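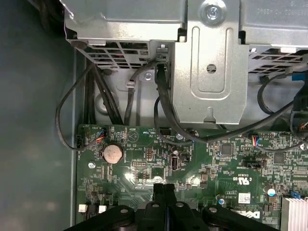 My desktop turned nine in May and I've been told by three separate people that it's time to let it go. One of them works in a shop that sells desktops, so I've discounted his vote.

The argument always goes the same way. It's old, old things are slow, and a new one would pay for itself. I'd love to see the sums on that last one. The quote I got from Tellis was $913, before a screen, before the "setup and transfer service" (copying a folder, as far as I can tell) and before the extended warranty the bloke kept sliding back across the counter. What I do on a computer is write, pay bills, look at maps and argue about tomatoes on a gardening forum. I don't see where the $913 comes back to me.

I asked what was wrong with the old one. He said it was "end of life". I asked which part. He said it was more of a general thing.

So I rang Duván Sotelo, who used to fix office machines in Iston and now mostly fixes them for people who ring him up. He asked two questions: how much memory, and was it still running on the original hard drive. It was. He reckoned $200 would cover a solid state drive and more memory, and said to give the fans a clean while the side was off. The parts came to $200 exactly, which made me suspicious, but I checked the receipts and there it was.

The drive has 464 gigabytes free after I moved everything over. I doubt I'll fill it. Start-up used to take nearly long enough to make toast, and now I'm standing there with the bread still in my hand.

I don't want to oversell this. My neighbour Mimoza Pavlović tried the same thing with her old Juvier laptop and found the memory was soldered in, so that was the end of that. She bought a new one and she's happy with it. Some machines are built so you can't get at them, and I'd like that printed on the box in big letters, next to the bit about how thin it is.

There's also the question of updates. Mine won't be offered the next big version of the operating system, and I've read plenty of stern articles about that. Some of the warnings are fair – I wouldn't do my banking on something that's stopped getting security fixes. But a few of those articles had a "best new desktops" list at the bottom, and I read them a bit differently after I'd scrolled that far. Duván says he'll put Linux on it when the time comes. I'm sceptical of that too, for the record.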